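**To:** cell-keepers list
**Subject:** Re: Left arm droops after homing, right one doesn't
**Date:** November 5, 2019

> We have the same two-arm table you do, near enough, and since we moved it the left arm homes fine and then sags a bit at full stretch. The right one behaves. I've redone the joint offsets twice and it comes back by the afternoon. Before I pull the shoulder apart, is there anything cheaper I should look at? Also, how do you keep the cables out of the plates? Ours keep dragging things around.

Put the hex key down and step away from the shoulder. I pulled ours apart in October on exactly this theory and spent a very educational evening looking at a perfectly healthy gearbox.

Ours turned out to be the base clamp. The arm bolts to a Tolleo plate, the plate clamps to the extrusion, and the extrusion has opinions about being moved across a workshop. One T-nut had turned sideways in its slot and was holding on mostly by habit. The arm would home, because homing happens folded up close to the base where there's no load to speak of, and then tip the whole plate over a hair once it reached out to the middle. You can recalibrate that until you retire.
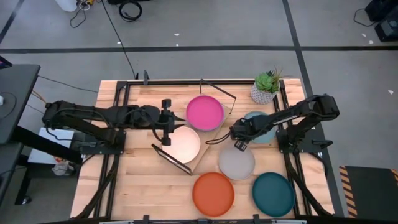

So: power off, arm supported (a person is fine, a stack of catalogues is better, as it doesn't wander off for coffee), then back all the clamp bolts off and check each nut has gone crossways in the slot before you nip it up again. We do ours to 8 Nm. The Olszewski manual gives a torque for the plate bolts and is silent on the clamps, which I choose to read as trust. Then push on the elbow with the arm stretched out and keep your eye on the plate. If the plate moves, you've found it. If only the arm moves, my condolences, it may be the gearbox after all.

Redo the offsets last. I did them first, naturally, and had to throw them out.

On cables, the Hurnimex sleeve is good but it's stiff when new and will act like a spring on the wrist. Leave slack at the elbow and tie it on the link, never across the joint. The gripper lead is the real nuisance. Too short and it tugs at the end of travel, too long and it goes fishing for crockery. I run the wrist through its whole range by hand before the last tie goes on, and I still get it wrong. Ours was 52 cm from wrist to first tie last time I measured, which will be useless to you if your gripper is the older one.

For a check routine, we send each arm to the same 2 points over the table, near and far, and write the error down in the log. Ours is on entry 142 and the handwriting has not improved. A jump on the far point alone means go and look at the clamp.

If you do end up inside the shoulder, photograph the washers before you move them. Ask me how I know.

Cell keeper, Ledton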